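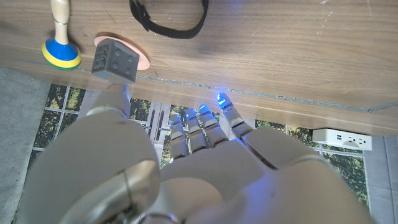 Ticket 1533: volunteer sign-up form dropping people from the Bukov ward list

Status: closed, with one thing left to watch

What I was seeing

Okay, so I run the sign-up page for our council campaign, and I've been pulling my hair out over this one. People fill in the form on the site, they get the nice thank-you page, and then they never show up in Sondico (that's our contact database, for anyone reading this who isn't on the campaign). I only caught it when a woman at the farmers market told me she'd signed up to knock doors back in August and never got a call. I looked her up right there on my phone and she wasn't in it!

I exported everything from the form itself and put it next to the Sondico list. The form had 242 more people than the database. That's a lot of yard signs and phone shifts we never asked for.

What I tried first

Cleared the cache and submitted a test under my own name. It went through fine, which was annoying. Tried it on my old laptop, went through fine. Tried it on the office tablet, also fine. I was starting to think the market lady had just closed the page too early.

Then I signed up again as if I lived in Bukov ward instead of Leka, where I live. Thank-you page came up, and nothing in Sondico. I waited until after lunch in case it was slow, and still nothing.

So I did one test for every ward. Leka, Skavby and the downtown wards all landed within a minute or so. Bukov failed every single time.

What the help desk said

They asked me for the ward codes we were using, and I sent over the spreadsheet we loaded last spring. The reply came back at 4:40 p.m. The city redrew the lines and Bukov got split, so the old ward 5 code doesn't exist in the new map file. Our form was still sending the old code, Sondico didn't recognize it, and the record went into a holding folder called Unmatched. I didn't know we had a folder called Unmatched! It's under Settings, then Imports, then a little gray arrow I had never clicked.

What fixed it

1. Opened the form editor and deleted the old Bukov choice from the ward menu.
2. Added Bukov North and Bukov South with the new codes from the map file.
3. Saved, published, and ran 2 tests, one for each half. Both came through.
4. Went into Unmatched, selected everybody, and hit Reassign by street address.

Step 4 took ages, and I had to keep the tab open the whole time (I switched tabs once to check email and it stopped, so don't do that). Most people sorted themselves into the right half. A few have only a PO box, so I'm calling those by hand this week.

Still open

The welcome email didn't go out to anybody who was stuck in the folder. The help desk says it can't be sent after the fact, so I'm writing one myself with an apology at the top and the next canvass dates. If you get replies from grumpy Bukov people, please forward them to me and I'll take care of it.

Also, could we get an alert when something lands in Unmatched? I've put that in as a separate request.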